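Swimming again

23rd September

I started going back to the pool in Brundville in June. I hadn't swum properly since school, and the first week I managed 4 lengths before I had to hang on the side and cough.

Awuor Owino, who swims in the lane next to mine, told me to slow down and breathe every third stroke. It took a while to get used to. 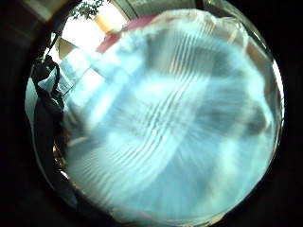

By August I could do 1000 meters without stopping. My shoulders hurt less too, and I sleep better on the days I go. The Grekside pool is closer to work but the water is too warm for me and the lanes fill up by five.

I'd like to get to 2000 meters before the winter hours start. Next I need new goggles, as the left side of mine leaks.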